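The lunch counter that stopped serving lunch

Zumevwood is a small catering kitchen on the edge of an industrial park. For most of its nine years it had a counter at the front, six stools and a chalkboard menu. The counter closed in April. The owner now makes packed lunches for offices and nothing else, and she says she sleeps better.

She agreed to talk on condition that we leave her name out of it. "People around here know who I am," she said. "The ones who don't can just buy the sandwiches."

We met at two in the afternoon, when the day's deliveries were finished and the dishwasher was running. She had been up since four.

The first thing she wanted to talk about was bread. The counter used to offer seven kinds, and most of what she threw away was bread. Rye sold on some days and sat on others. Now she buys two loaves, a soft white and a seeded brown, both from a bakery called Sovska across the river. They arrive sliced at five in the morning.

"I used to bake the white myself," she said. "It was good bread. It also took a person and an oven from midnight on, and the customer put mustard on it and ate it at a keyboard."

The change in numbers is simple enough. In its last full year the counter sold more than 4000 sandwiches, and the rent on the extra floor space ate most of the profit. In the first three months of office orders she sold 3174 boxed lunches out of the back half of the same building. The front half is sublet to a man who repairs sewing machines. 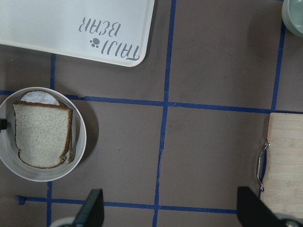

How does she decide what goes in the box?

She starts with what will still be good at one o'clock if it was made at seven. That rules out sliced tomato, most dressings and anything toasted. Cheese, roast chicken, egg salad and pickled vegetables all hold up, and she builds the week's menu from those, then adds a fruit and something sweet.

Tomato is a sore point. Customers ask for it, and for a while she packed it separately in a small tub with a lid. The tubs cost more than the tomato. She stopped in the second month and got four complaints, all from the same office, and then the complaints ended.

Her biggest client is Drunder, a firm that handles freight paperwork. It takes 100 boxes a day, and the order comes in by three the afternoon before. She will not take changes after that. "I did it for the first few weeks," she said. "Somebody would call at eight and want six more with no egg. I'd say yes, and then the van left late, and then everybody's lunch was late." The rule is printed on the invoice now.

The van was the other thing she had to learn. She began with her own car, which held sixty boxes if the back seat was down. Boxes on the bottom got crushed. She bought shallow crates, two layers to a crate, and later a used van with a shelf on each side. The egg salad rides low and toward the front, away from the heater.

She has three people working with her, all from the counter days. One of them did not want to stay at first. He liked the customers, he told her, and a box does not talk back. He stayed, and he does the deliveries, so he still gets to chat at reception desks. She thinks he chats too long. 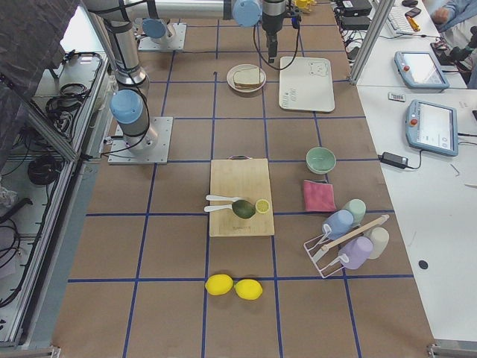

Assembly is done in a line, and the order of the line took some working out. Butter goes on first, to both slices, all the way to the crust. She is firm on this. Butter keeps the filling from soaking into the bread, and a dry corner is the first thing people notice. Filling comes next, then the top slice, then a rest under a clean damp cloth before cutting. She used to cut right away and found the bread tore.

"Ten minutes under the cloth," she said. "It settles. I can't tell you the science."

The knives are sharpened every other week by Nwankwo, a hardware store that has done it since she opened. She owns a sharpener of her own and doesn't like the edge it leaves.

The busiest day so far was 209 boxes, when two clients had visitors on the same morning. They ran out of pears at six and sent someone to the supermarket for apples. She says that is about as much as the kitchen can do with four people, and she has turned down a hospital office that wanted to start in the fall.

Does she miss the counter? Some of it, she said. She misses the regulars who came in at eleven and read the paper, and a few of them still knock on the back door. If there is a spare box, she sells it to them for the old price.

The chalkboard is still up, on the wall by the walk-in cooler. It has the bakery's phone number on it and the week's fillings. At half past two she wiped off the next day's egg salad, wrote in chicken, and went to call Sovska about the brown loaves, which had come in short that morning.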